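Wood as a Material, Handout 4
Reading the grain of a table top
Instructor: Milan Leemans

Please read this handout before the Monday session. Bring a pencil and the sheet from Handout 3, where we spoke about growth rings.

1. What we mean by grain

In everyday English the word "grain" is used for several things at the same time. In this course I will keep two of them apart. Grain direction is the direction in which the long fibers of the tree are lying. Figure is the drawing that we see on the surface after the board is cut. A board can have very straight grain and still show a wild figure. Students mix these two words often in the written test, so please take care.

2. How the saw makes the figure

When the log is cut in flat slices, one after another, we get plain-sawn boards. The saw passes the growth rings at a low angle near the middle of the board, and the rings appear as wide loops or arches. Toward the edges of the board the angle becomes steeper and the lines come closer together and are straighter.

When the log is first divided in quarters and then sliced, we get quarter-sawn boards. The lines are narrow and almost parallel over the full width. There is more waste in this method and the price is higher. The Petberg sawmill, which we will visit in April, cuts nearly everything plain-sawn and only makes quarter-sawn boards on order.

3. Movement

Wood takes water from the air and gives it back. Along the fibers the change in length is so small that we can forget it in furniture. Across the fibers it is large, and it is larger in the direction of the rings than in the direction from center to bark. From this follows that a plain-sawn top moves more in width than a quarter-sawn top of the same species.

In the Hiltden exercise you will calculate the movement for a top which is screwed to its frame. Slotted holes are needed at the long sides. Do not glue the top to the frame. Last year 2 groups did so in their drawing and lost points for it.

4. Finish and color

A clear oil makes the dark bands darker and leaves the light bands almost as they were, so the contrast goes up. A stain with pigment can do the opposite in some species. Before you judge a figure, look at it from two sides of the room, as the bands can change from light to dark when the light comes from another direction.

For the Flullow oil we have in the workshop, wait one night between coats. Wipe off all the oil that stays on the surface after the time written on the can. Lay the used cloths flat outside to dry, never in a ball, they can start a fire by themselves.

5. Surfaces to compare

Look for loops, for straight lines, and for places where one goes over into the other.
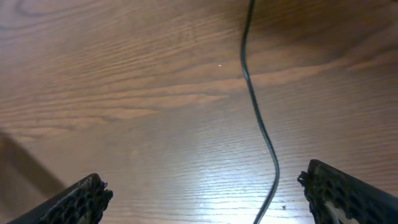
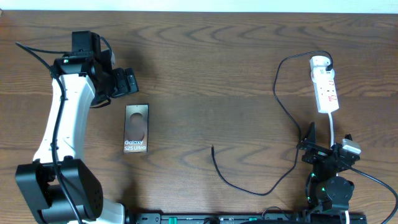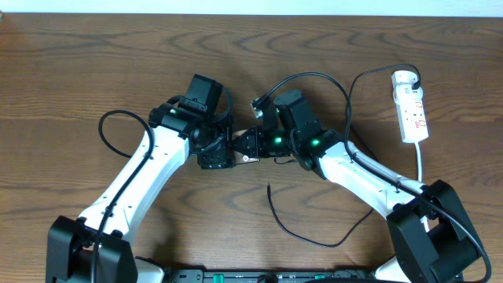
Figures 4.1 to 4.3. Wavy grain on a brown wooden surface.

6. Homework

a) Draw the end of a log and mark where you would cut a board with loops and where you would cut a board with straight lines.
b) Read the chapter by Pinheiro on drying, only the part about air drying.
c) Write half a page on a table in your own home: direction of the grain, type of figure, and any crack you find.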